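Support > Residential Programs > Intake Desk > Ticket history

Tickets My Queue Reports Help

Bed list shows us full when we're not
Opened 18 September 2014, Drotumcombe House front office
Status: open, waiting on Wivutik

Hi all, me again from the Drotumcombe front office. Our bed list in Wivutik says the residential side is full and it's not. Two of our people finished the program and moved over to the sober living house at Kerekes, and I discharged them the normal way (Client, Program, End Stay, Save). Their names dropped off the house roster but the beds still show as taken. So anybody calling the referral line gets told there's a wait, and that's a rotten thing to tell a person who finally worked up the nerve to call.

What I tried so far: logged out and in, cleared the browser, tried the other computer in the med room. Same thing on both. I also ran the bed report for the whole county and Puvport looks fine, so it seems to be only us.

Update, same afternoon
Support asked me to check the discharge reason. I had used "Completed – step down" for both, same as always. They had me change one of them to plain "Completed" and save again. The bed opened right up! I was pretty happy for a minute there, but then the transfer to Kerekes vanished from the client's record, and without that the county won't pay for the sober living days. So I put it back how it was and the bed closed up again. Please don't anybody else try that one.

Update
Talked to Kerekes on the phone. On their end both transfers are sitting in a box called Pending Arrivals, which none of them had ever opened. There are 8 names in there going back to April! Some of those folks have already graduated from Kerekes too. They clicked Accept on our two and one bed freed up on my screen in a couple of minutes. The other one didn't budge.

I looked at that second record for a long time and the only odd thing is the intake date, which is one day after the first counseling note. We did take that client in late at night, so I can see how the paperwork got crossed. I'm locked out of changing intake dates (you need the supervisor login) so I've asked for that.

Update
Support says the nightly match only looks at records that pass the date check, and ours fails, so it gets skipped every night without any message. They ran it across everybody and found more than 900 skipped records out of the 3,000 or so in the system. They're going to add a warning. No date for that yet.

For now I'm keeping a paper bed list taped by the phone and giving the referral line the real number each morning. If you're at Puvport and you step people down to Kerekes, give them a call and ask them to look in Pending Arrivals before you file a ticket of your own. Leaving this open until the second bed clears.

Attachments (1)

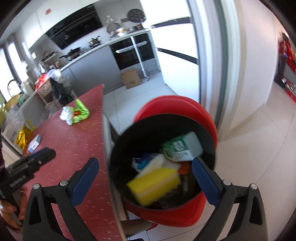
Trash bin by the red counter

Contact the support desk | © 2014 Wivutik | Back to top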